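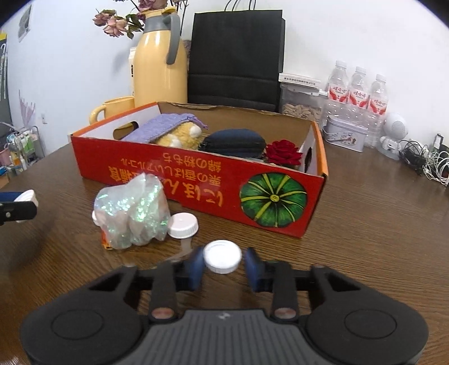 Members at the Mornulstead branch asked whether pledges can still be changed after the walk has started, and they can, up to the time the last walker checks in.

Section 9: Setting Up a Pledge Page

1. Sign in to Prosska and open Events.
2. Choose the Drerholm Charity Walk.
3. Enter your team name and goal.
4. Select Per Mile or Flat Gift.
5. Press Save, then send the link to your sponsors.

Note: A team can have up to 23 walkers. Larger groups need 2 pages.

Caution: Closing a page cancels any unpaid pledges. Download the Laryea report first.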